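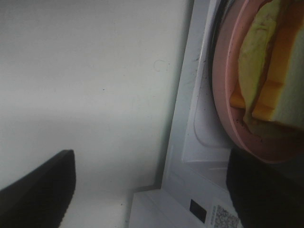

Print | E-mail

WOSTAU, March - We've got news! Our microwave set is out today, and it's all hand-guided (yes, our wrists are sore). 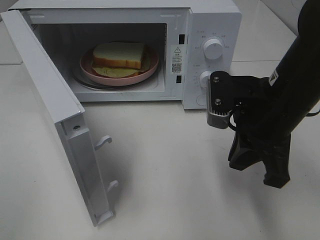
Eltoditz | Teaching by Demonstration Team

I steered the arm by remote for a lot of these - 816 runs in all, door and dials included.
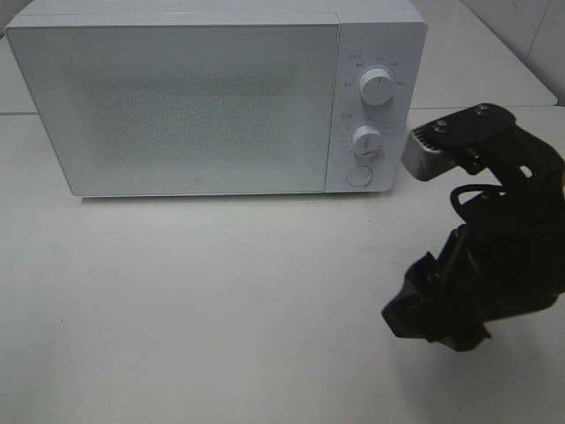

Knobs are the tricky part, so I'd go slow on those! We're aiming for 2,000 runs next, and labs can ask us for the set now.

Print | E-mail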